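両腕遠隔操作データの記録・区切り付け 参加者募集

Itov研究所 操作学習グループ

Itov研究所操作学習グループでは、卓上の両腕ロボットを遠隔で操作し、その記録に自分で区切りと短い説明文を付けていただく参加者を募集します。ロボットの操作経験は問いません。経験のある方とない方の両方の記録が必要です。

募集の区分は二つあります。

・区分A 操作参加者(操作と、自分の記録への区切り付け)
・区分B 区切り付けのみの参加者(他の人の操作記録を見て区切りを付ける)

両方への参加はできません。区分Bの方が操作の感覚を知っていると結果の比較ができなくなるため、過去に区分Aで参加した方は区分Bに応募できません。逆は可能です。

研究の背景

模倣学習用のデータを集めるときは、課題を先に決め、同じ課題を何度も繰り返すやり方がよく使われます。当グループでも昨年度まではこのやり方でした。「ブロックを箱に入れる」と決め、開始位置を揃え、成功した試行だけを残します。集めやすく、評価もしやすい方法ですが、学習した制御則は、物が少しずれたり、指の間で傾いたりしたところから立ち直るのが苦手でした。捨てていた試行の中に、操作者が持ち直したり、反対の腕に渡して向きを変えたりする動きが多く含まれていたことも分かりました。

そこで、課題を決めずに操作してもらい、終わってから本人が記録を見返して「ここからここまでは何をしていたか」を区切る方法に切り替えました。所内ではこの方法をDrudeckと呼んでいます。Drudeckでは失敗した動きも区切りの一つとして残します。「取ろうとして滑らせた」「いったん置いて持ち替えた」といった説明文が付いた区間は、そのまま学習に使います。

これまでに2629区間を集めました。この記録で学習した制御則Nerneroを、課題を固定した従来の記録で学習したものと比べると、把持に一度失敗した後の再試行で差が出ました。一方、何も失敗が起きなかった試行では、二つの間にはっきりした差はありません。また、操作者が誰であるかによって区切りの細かさがかなり違い、細かく区切る人の記録だけで学習すると、動作が途中で止まりやすくなります。この点の原因がまだ分かっていません。

今回の募集は、この区切りの細かさを調べるためのものです。操作した本人が付けた区切りと、操作していない人が同じ記録に付けた区切りを比べます。目標は区分Aで新たに400区間です。

作業の内容(区分A)

1. 説明と同意書の確認
 最初に研究の説明を行い、同意書に署名していただきます。その場で断っても構いません。

2. 操作の練習
 操作装置は左右それぞれの手で握る形のもので、手元の動きが卓上のアームに伝わります。手首をひねる動きと、指を閉じる動きに慣れるまで練習します。練習中の動きは記録しません。練習の長さは人によって変えます。早く慣れた方はその時点で次に進みます。

3. 自由操作
 卓上の物を、左右のアームを使って自由に動かしてください。箱に入れる、箱から出す、並べる、片方の腕からもう片方の腕に渡す、どれでも構いません。こちらから目標は出しません。一回の記録は300秒で自動的に終わり、そのあと休憩が入ります。途中で飽きたら、飽きたとおっしゃってください。卓上の物を入れ替えます。

4. 見返しと区切り付け
 休憩の後、記録を画面で再生しながら区切りを付けます。全体を見るカメラと、アームの手首に付いたカメラの映像を並べて表示します。区切りの位置でキーを押し、短い文を入力するだけです。文は日本語でも英語でも構いません。

5. 聞き取り
 最後に、区切りに迷った箇所について担当者が質問します。正解はありません。

区分Bの方は、1と4と5のみを行います。使う記録は区分Aのものですが、誰の操作であるかはお伝えしません。

操作と記録の例

木の天板の作業台で、おもちゃのブロックやスポンジ状のサイコロなどの小物を扱います。一枚目は左右のグリッパーが台の中ほどで近づいたところ、二枚目は左のグリッパーが透明な箱の上に下りているところ、三枚目は手首側のカメラの映像です。

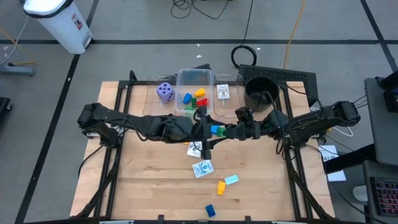
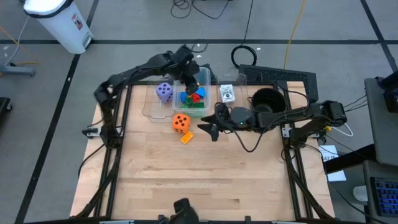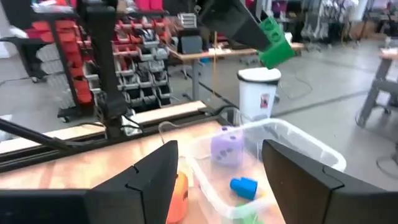 区切りの付け方について

事前にお読みいただく必要はありませんが、問い合わせが多いのでここにも載せておきます。

区切りの細かさは指定しません。「ブロックを箱に入れた」と一つにまとめる方もいれば、「近づける」「つかむ」「持ち上げる」「運ぶ」「離す」と分ける方もいます。どちらでも結構です。今回はその違い自体を見ますので、担当者が途中で直すことはありません。

両腕が同時に別のことをしている場合は、左右に別々の区切りを付けられます。別々に付けるのが面倒なときは、両腕まとめて一つの文にして構いません。まとめた場合は、画面の「両腕」に印を入れてください。

何もしていない時間にも区切りを付けてください。考えていた、見ていた、迷っていた、など本人にしか分からないことが書かれていると助かります。空欄のまま残すこともできますが、空欄は「区切りなし」ではなく「説明なし」として扱います。

映像を見て、自分が何をしようとしていたのか思い出せない場合は「不明」と入力してください。不明の多い記録も除外しません。

一度付けた区切りは、聞き取りの前までなら何度でも直せます。直した履歴も保存します。履歴の保存を望まない方は、同意書の該当欄で外すことができます。

応募条件

共通
・18歳以上の方
・日本語または英語で説明を理解し、短い文を入力できる方
・会場に自力で来られる方(車いすでの来場は可能です。区分Aの操作装置の高さは調整できます)

区分A
・両手の指で軽い握りの動作ができる方
・利き手は問いません。左利きの方が不足しています
・過去3か月以内に当グループの操作実験に参加していない方

区分B
・遠隔操作型のロボットを操作した経験がない方
・映像を続けて見ても気分が悪くならない方。手首カメラの映像は動きが速いところがあります

ロボットの開発や研究を職業にしている方も区分Aには応募できます。その場合は応募時に必ずお知らせください。解析の際に別の群として扱います。

日程と会場

実施期間は2月です。平日の午前の枠は9時30分開始、午後の枠は13時30分開始です。金曜日は装置の点検のため実施しません。所要時間は区分Aが3時間、区分Bはそれより短く、記録の長さによって変わります。いずれも休憩を含みます。

会場はItov研究所Thammasiri棟1階の操作実験室です。正面の受付で「Drudeckの実験」とお伝えください。担当者が迎えに出ます。駐車場はありますが台数が少ないため、車で来る方は予約の返信で知らせてください。

区分Bは希望者のみ、自宅からの参加も受け付けます。ただし映像を手元の機器に保存することはできません。通信の途切れやすい環境の方は来所をお願いします。

謝礼

所定の技術補助員単価により、参加時間分をお支払いします。支払いは翌月の口座振込です。途中でやめた場合も、そこまでの時間分をお支払いします。区切りの数や操作の出来によって金額が変わることはありません。交通費は公共交通機関の実費を支給します。領収書が出る場合は保管しておいてください。

安全について

区分Aの方が操作中にいる位置は、アームの届かない場所に決めてあります。操作中は必ず担当者が一名立ち会い、非常停止ボタンを手元に置きます。参加者の側にも停止ボタンがあり、理由を言わずに押して構いません。押しても壊れることはありません。

物が台から落ちても、ご自分で拾わないでください。アームを止めてから担当者が拾います。

髪の長い方は結べるものをお持ちください。袖口の広い服は、操作装置に引っかかることがあるので避けてください。腕時計や指輪は外していただく場合があります。

操作装置を長く握っていると前腕が疲れます。痛みやしびれが出たら、その回の途中でも中止します。腱鞘炎の治療中の方は区分Aへの応募をご遠慮ください。

データの取り扱い

記録するのは、アームの関節角度、操作装置の動き、カメラの映像、区切りの位置と説明文、聞き取りの録音です。カメラは作業台の側に向けていますが、周囲の人の姿が入った映像があれば、公開前にその部分を取り除きます。録音は文字に起こした後に消去し、公開しません。

関節角度、映像、区切り、説明文は、参加者を番号に置き換えたうえで研究用データとして公開する予定です。公開を望まない方は、所内での利用のみに限ることができます。どちらを選んでも謝礼は同じです。

説明文に個人名や勤務先など、本人が分かることを書いた場合は、担当者が確認して伏せます。公開後の取り下げは、こちらの配布分については対応できますが、すでに第三者が取得した分までは回収できません。この点は同意書でもう一度説明します。

応募方法

当グループの応募フォームから次の内容を送ってください。

・氏名と連絡先
・希望する区分(A、B、どちらでもよい)
・利き手
・ロボットの遠隔操作の経験の有無。ある場合は機種と、使っていたおおよその期間
・参加できる枠(第三希望まで)
・説明を希望する言語
・配慮が必要なことがあれば、その内容

担当者から返信し、枠を確定します。先着順ではなく、利き手と経験の偏りを見ながら調整するため、お断りすることがあります。お断りする場合も連絡します。どちらの区分でもよいとした方には、こちらで区分を割り当てます。

予定の変更は前日の17時までにお知らせください。当日の体調不良による欠席は、連絡があれば別の枠に振り替えます。

よくある問い合わせ

ゲームが得意でないと難しいですか。
関係ありません。これまでの参加者には、ゲーム機に触ったことがない方もいます。

うまくつかめなかったら記録は使われませんか。
使います。つかみ損ねた後の動きがこの研究で最も必要な部分です。わざと失敗する必要はありません。

友人と一緒に参加できますか。
同じ日の別の枠であれば可能です。区切りの付け方を事前に相談すると結果に影響しますので、両方が終わるまで内容の話は控えてください。

見学だけはできますか。
実施期間中は受け付けていません。

結果は教えてもらえますか。
希望者には、解析が終わった後に概要をお送りします。個人ごとの区切りの傾向も、ご本人の分に限りお見せできます。

眼鏡のままでも大丈夫ですか。
問題ありません。頭にかぶる表示装置は使いません。

高校生は参加できますか。
18歳以上であれば可能です。保護者の同意が必要かどうかは個別に確認します。

担当者

研究責任者 Melahat Taşdemir
操作実験(区分A)、安全管理 Samer Twal
区切り付け(区分B)、データ公開 Ghada Hourani
予約、謝礼の手続き Marisol Ferreira

装置の仕様についての質問はFadi Haddadが回答します。応募の前に質問だけを送っていただいても構いません。その場合は、フォームの希望区分を空欄にし、備考に質問を書いてください。

予定の区間数に達した場合は区分Aの募集を先に締め切ります。区分Bは、対応する区分Aの記録が揃った分から順に日程を案内します。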